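Redstead College Community Board > Campus Life > Events and Traditions

Founders' bell ringing moved indoors?

quadwalker
The notice went up at Merell Hall this morning. The bell ringing in January will be inside the Sibiya Auditorium instead of on the front steps. Same readings, same choir, but the bell gets rung outside by one person while everyone else listens over the speakers. Does anyone know if this is permanent or only for this year?

clatura_resident
I live in Clatura House and our hall director said it's a one-year trial. The steps are being repaired and the railing on the east side is off until spring. She didn't say anything past that.

oldgrad_redstead
I went to 16 of these, four as a student and the rest as staff. We stood out there in sleet. The whole point is hearing the bell in the open air with the rest of the college. Over a speaker it's a recording as far as I'm concerned.

tenorsection2
I sing in the choir and I'm fine with the move. Last year the wind took the sheet music twice during the second hymn, and people in the back said they couldn't hear any of the readings. The auditorium seats 600 and we have never filled the lawn with that many.

oldgrad_redstead
You can fix the sound with two more speakers on the lawn. You don't need to move the event.

quadwalker
How many people usually come? I would have guessed 100 on a cold day.

tenorsection2
More than that when the first-years are told to attend. Fewer when they aren't. My guess is your number is right for a normal year.

bikerack_b
My mother uses a wheelchair and has skipped the last two because the lawn is soft and the path ends before you reach the steps. She can get into the auditorium by the side door with no help. I'd like it to stay indoors for good.

oldgrad_redstead
That's a fair point and I hadn't thought about the path. I'd still rather they extend the path. It's a short stretch.

bikerack_b
They've been asked. The answer was that it's on the list.

clatura_resident
Could they split it? Readings and choir inside, then whoever wants to goes out to the front for the bell. It's a five minute walk from the auditorium, less if you cut behind the library.

tenorsection2
They did it that way once before my time, according to our director. Half the crowd went home after the choir and the bell ringer was out there with a few people and a dog. I don't think that's a reason not to try again, but expect it.

quadwalker
I'm going to write to the events office and suggest the split. I'll post what they say. Also, the notice says the supper afterward is still in the Merell basement and is limited to up to 60 people, so sign up early if you want a seat. The sheet is outside the mail room.

clatura_resident
Signed up. The sheet also has a column for bringing food. Our floor is doing bread and a soup again. Please write down what you're bringing, last year we ended up with a lot of rice and no forks.

bikerack_b
Put me down for drinks. I have some groceries out on the table already and can bring extra cups too.
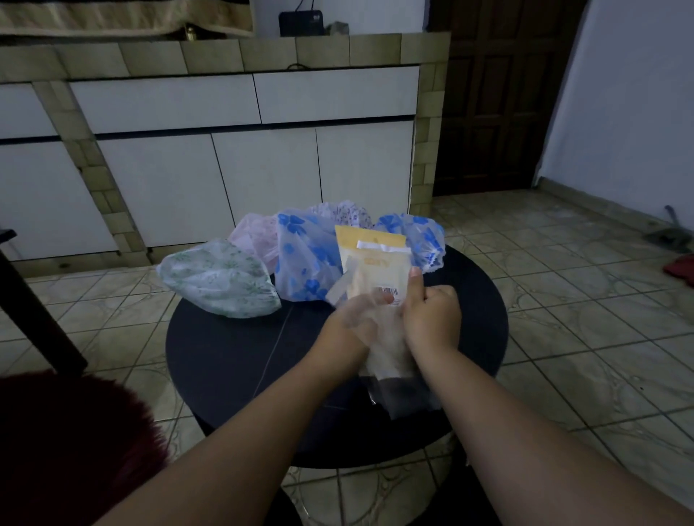
Related threads in Events and Traditions

Choir auditions, spring term
Parking near the Sibiya Auditorium during events
Lost scarf, Merell Hall coat room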